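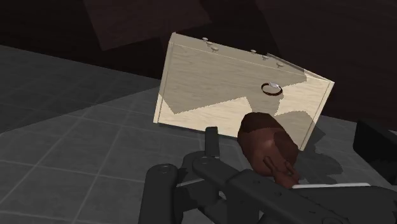 Capítulo 10. Movimiento higroscópico en tableros y cajones de madera maciza

Manual de carpintería de mueble > Parte III. Comportamiento del material > Capítulo 10

Imprimir este capítulo | Enviar por correo electrónico

10.1. Objeto del capítulo

La madera maciza intercambia vapor de agua con el aire durante toda su vida útil. El intercambio modifica sus dimensiones y, si la construcción del mueble lo impide, produce tensiones que acaban en fendas, alabeos o juntas abiertas. En los capítulos anteriores se han tratado la anatomía de la madera y el secado. Aquí se estudia el comportamiento de la pieza ya seca y mecanizada, con especial atención al mueble de cajones, donde las holguras son pequeñas y los errores se manifiestan pronto.

El lector debe manejar los conceptos de dirección axial, radial y tangencial (apartado 2.4). Las tablas de coeficientes por especie se encuentran en el anexo C, página 334.

10.2. Agua libre y agua de impregnación

El agua contenida en la madera se presenta en dos estados. El agua libre ocupa las cavidades celulares; su pérdida reduce el peso de la pieza sin alterar de forma apreciable sus dimensiones. El agua de impregnación está retenida en las paredes celulares y su variación sí produce hinchazón o merma. El límite entre ambos regímenes se denomina punto de saturación de las fibras y, a efectos de cálculo, en este manual se toma igual al 30 % de humedad, referida a la masa anhidra.

Por debajo de ese valor la madera tiende a una humedad de equilibrio que depende de la temperatura y, sobre todo, de la humedad relativa del ambiente. En los ejercicios se adopta una humedad de fabricación del 10 %. Un local con calefacción continua puede llevar la pieza a valores inferiores; un almacén sin acondicionar, a valores bastante más altos.

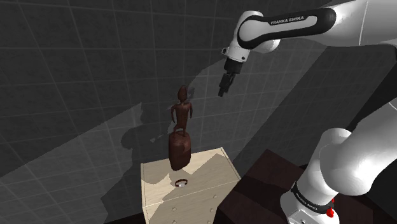
¿Por qué un cajón que desliza bien en invierno puede atascarse a finales de verano?
La humedad relativa de un interior con calefacción suele ser baja en invierno y la madera merma. Al cesar la calefacción, el ambiente gana humedad y los costados y el frente del cajón aumentan de altura. Si la holgura prevista es menor que ese aumento, la pieza roza con el hueco.

10.3. Anisotropía

El movimiento no es igual en las tres direcciones. En sentido axial es muy reducido y se desprecia en muebles de dimensiones corrientes. En sentido radial es intermedio, y en sentido tangencial alcanza su máximo, con frecuencia cerca del doble del radial. De ello se siguen dos reglas prácticas:

- El ancho de un tablero varía; su largo se considera constante.
- Una tabla de corte radial es más estable que otra de corte tangencial de la misma especie y anchura.

La diferencia entre los movimientos radial y tangencial explica además el abarquillado. En una tabla de corte tangencial, la cara más alejada de la médula merma más que la opuesta y tiende a hacerse cóncava durante el secado.

10.4. Estimación de la variación dimensional

Para variaciones moderadas de humedad se emplea la expresión lineal

ΔL = L · k · ΔH

donde L es la dimensión inicial en milímetros, k el coeficiente unitario en la dirección considerada y ΔH la variación de humedad en puntos porcentuales.

Ejemplo 10.1. El taller Gindberg prepara el fondo macizo de un cajón con un ancho de 334 mm, medido en dirección tangencial, y k = 0,0030. La humedad pasa del 10 % al 14 %.

ΔL = 334 · 0,0030 · 4 = 4,0 mm

Ejemplo 10.2. El costado del mismo cajón tiene una altura de 89 mm y es de corte radial, con k = 0,0015. Para igual variación de humedad:

ΔL = 89 · 0,0015 · 4 = 0,5 mm

El primer resultado obliga a montar el fondo en ranura y sin cola en los bordes paralelos a la fibra. El segundo puede absorberse con la holgura normal del hueco - siempre que esta se haya medido con la pieza acondicionada.

10.5. Travesaños de testa

Un tablero ancho puede rematarse en sus extremos con travesaños cuya fibra corre perpendicular a la del paño. El travesaño limita el abarquillado y protege la testa, pero su longitud apenas cambia mientras el ancho del paño sí lo hace. Encolar toda la junta equivale a bloquear el movimiento. La solución habitual consiste en una lengüeta continua, encolada solo en el tramo central, con espigas pasadas por taladros alargados en los extremos.

Los acabados superficiales retardan el intercambio de vapor y no lo suprimen. Conviene aplicar el mismo número de manos en ambas caras, incluida la interior; una cara sin tratar responde antes a los cambios del ambiente y curva el tablero.

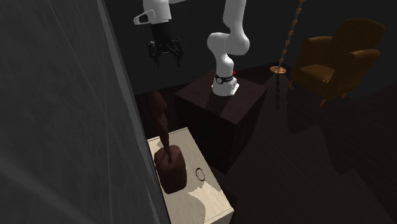
Figura 10.3. Brazo robótico blanco y pinza negra orientada hacia abajo. Imagen generada por ordenador.

10.6. Acondicionamiento previo

Antes del mecanizado final, las piezas se apilan sobre rastreles en un local de condiciones similares a las de servicio. La humedad se mide en varios puntos de cada pieza, lejos de las testas, y se anota junto con la fecha. El acopio se da por acondicionado cuando dos lecturas sucesivas, separadas una semana, no difieren de forma significativa. El procedimiento de medida con xilohigrómetro de resistencia se desarrolla en el apartado 10.7.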